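Places > Protected areas > Wetlands and coast > Sakholm Nature Reserve

We use cookies to improve your experience of this site. By continuing to browse you accept our cookie policy.

Sakholm Nature Reserve

Sakholm Nature Reserve is a protected area of low islands, salt meadow and shallow coastal water. It covers 412 hectares and takes its name from Sakholm, the largest island in the group and the only one with permanent buildings. The reserve is known chiefly for its breeding seabirds and for the grey seals that haul out on the outer skerries.

Geography

The reserve consists of Sakholm itself, the smaller island of Predow to the south, and a chain of rocks and sandbanks that are partly covered in rough weather. The highest point, a granite ridge on the northern side of Sakholm, stands 18 metres above sea level. Most of the remaining land is flat and lies only slightly above the shoreline.

Predow is separated from the main island by the Juletti channel, a narrow passage with a strong current. The channel rarely freezes completely, and in cold winters it serves as a refuge for ducks and swans when the surrounding bays are closed by ice. Soils are thin throughout the reserve. Juniper and rowan grow in sheltered hollows, while the exposed western shores carry little more than lichen, thrift and stonecrop.

Wildlife

A total of 58 bird species have been recorded as breeding within the boundary. Eider, oystercatcher and Arctic tern are the most conspicuous in early summer, and black guillemots nest in crevices along the northern ridge. The tern colony on Predow has moved several times, apparently in response to mink, and its size varies considerably from year to year.

Grey seals are present in every month. Otters have returned to the Juletti channel after a long absence and are most often seen at dawn. The salt meadows support several uncommon plants, among them sea wormwood and a small population of marsh helleborine, which depends on light grazing to keep back the reeds. Sheep are brought to the island for this purpose in May and taken off again in autumn.

Kettunen field station

The Kettunen field station occupies a former pilots' house above the landing place on Sakholm. It provides accommodation for wardens, ringing parties and visiting students, with shared sleeping rooms, a workroom and a self-catering kitchen.
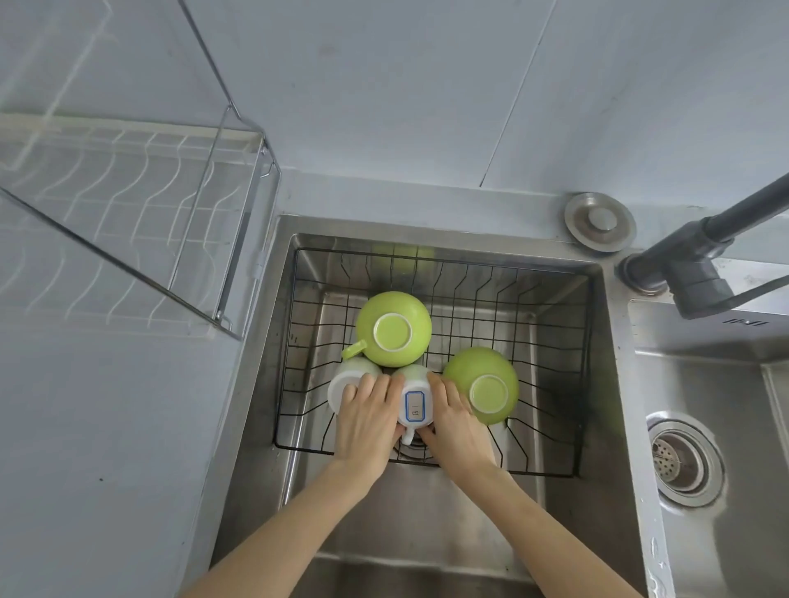
Marked mug and green bowls in a kitchen sink dish rack.

Rainwater is collected from the roof for washing, and drinking water is carried over by boat. Electricity comes from solar panels, supplemented in the darker part of the year by a generator. The station keeps a daily log of weather, sea state and bird movements, the earliest volumes of which are held on the mainland.

Access and visiting

The number of day visitors is limited to 100 at any one time. Boats may land only at the jetty on Sakholm. Landing on Predow and the skerries is prohibited from April to the end of July, and vessels are required to keep to the marked route through the Juletti channel — the seals are easily disturbed by engines passing close to the rocks.

A waymarked path crosses the main island from the jetty to the northern ridge and returns along the salt meadow. Dogs must be kept on a lead. Camping and open fires are not permitted in any part of the reserve.
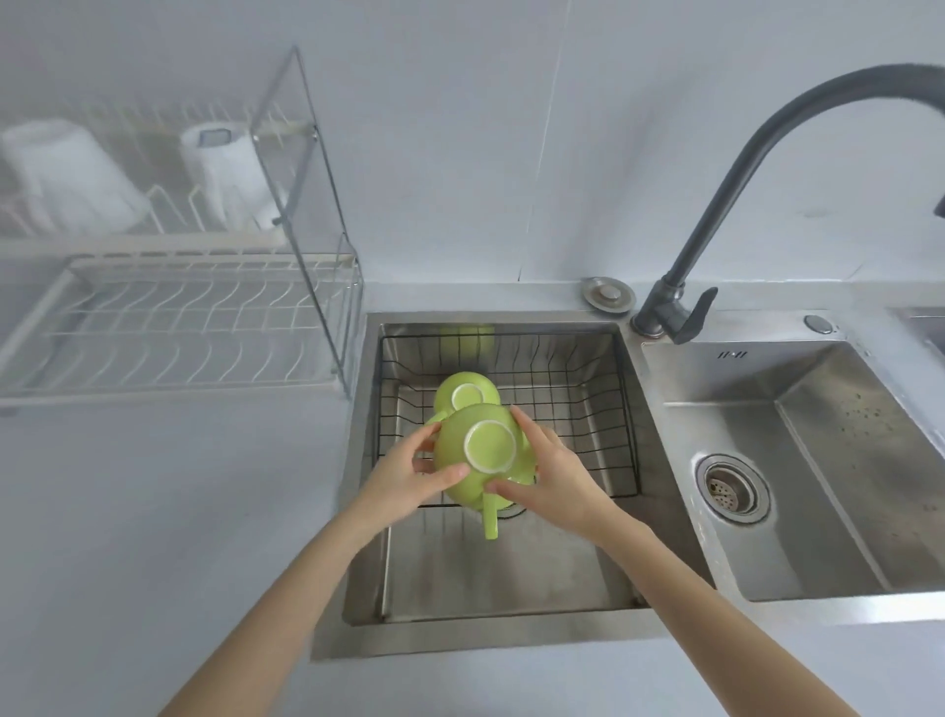 Overnight stays on Sakholm are restricted to the field station and must be arranged in advance with the reserve office. Guests supply their own food and bedding. Crockery is washed by hand in a stainless steel double sink, with a black wire basket set in the left basin, and is to be put away before the departure of the morning boat. Food waste may not be buried or left on the shore, as it attracts gulls to the tern colony.

History

Sakholm was used as a seasonal fishing place and later as a pilot station. Remains of stone net-drying walls can be seen above the southern beach, together with a compass rose cut into the rock. Egg collecting and the shooting of eiders reduced the bird population severely before protection was introduced. The original reserve covered only the main island; Predow and the skerries were added later, along with the surrounding shallow water.

See also: Coastal meadows; Grey seal; Seabird colonies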